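Keeping white paper clean while drawing (hopeless smudger here)
Pencil & Charcoal > Materials and Habits

seija_h
27 March 2023
Hi all, long time reader, not much of a poster. I've been working my way back into pencil drawing after years away and I'm having a terrible time keeping my paper clean. I'll get two hours into a portrait and the whole lower corner is a gray fog. I'm right handed, I start at the top left like you're supposed to, and I still do it!

I'm using the Brisach smooth pad, nothing darker than a 4B. Do I need a different paper? Fixative between layers? Gloves? My sister says just draw bigger, which, thanks, very helpful.

Seija

EdinI
Get a scrap sheet under your hand. Any clean printer paper. I've done this since school and I wouldn't start a drawing without it. Just lift it when you move it, don't slide it around, or you've made yourself a big blending tool.

Also smooth paper is rough on beginners (not calling you one!). The graphite sits right on top with nothing to hang on to. Try something with a bit of tooth and I bet half your fog goes away.

velimir_draws
Going to disagree with Edin on the tooth thing. I switched the other way, from a toothy paper to smooth, and my stuff got cleaner. Rough paper sheds graphite dust like crazy and then you brush it off with your hand (we all do it) and there's your smear. With smooth I can at least pick up a mistake with a kneaded eraser and it really comes off.

What I'd look at is the pencils. 4B is pretty soft for a portrait in the first hour. I do nearly everything in H and HB and save the dark ones for the end.

EdinI
Brushing it off with your hand isn't the paper's fault lol. Get a drafting brush.

velimir_draws
I own a drafting brush. I own 2 drafting brushes. They're in a drawer somewhere and my hand is right there on the end of my arm.

ZlatkoR
Has anybody asked whether she works flat? I had the same problem for ages and an easel fixed it. With the board tilted up my hand doesn't rest on the paper at all, I draw more from the shoulder, and the dust falls down off the drawing. It felt awful for a couple of weeks and my lines were all over the place, then it clicked. You don't need a real easel either, I leaned mine on a stack of cookbooks.

On fixative, careful. I sprayed a half finished drawing once and then couldn't erase a thing. Workable fixative is workable in the sense that you can add on top of it. Good luck taking anything away. And go outdoors with it, my whole apartment stank.

seija_h
I do work flat, at the kitchen table! Never thought about it. I've got cookbooks, so that's tonight sorted.

Velimir, I tried starting in HB this morning and it's so PALE. Do you press harder or just put up with it?

velimir_draws
Put up with it. Light layers, lots of them. If you press you get dents and those never come out.

radomir_y
Hello from the charcoal side, where we gave up on clean paper long ago. I'd say don't worry so much. Some smudge is just part of a drawing and you can clean the margins at the end, I use the Jellar block eraser with one corner cut off with a knife so I've got a sharp edge. Mask the border with low tack tape if you want a crisp edge. Test the tape on the back first, I tore a 300 gram sheet once and sulked for the rest of the evening.

I put my paper on a plain wooden board and it stays there till the drawing's done. Smudges never bother me much at this stage, most of what you see on a sheet like this one will lift with a kneaded eraser: 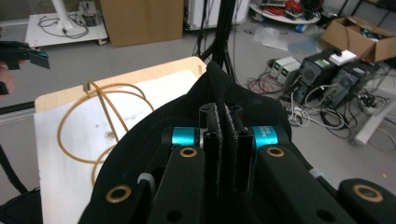
White paper on a light wood board, faint gray smudges.

EdinI
See, I'd have swapped that sheet out before making a mark. Different temperaments, I guess.

radomir_y
At what paper costs now? No chance. I bought my last pack at Conthorpe and winced.

ZlatkoR
Team Radomir on this one. I have drawings from last October with fingerprints in the sky and they're still my favorites.

seija_h
Okay, so the plan is cookbooks, scrap sheet, HB first, and I'm putting the fixative back in the cupboard. Sticking with the smooth pad until it's used up, sorry Edin! I'll post the portrait when the nose stops looking like a potato.

EdinI
Forgiven. Wash your hands before you start, too. Hand cream is murder on paper.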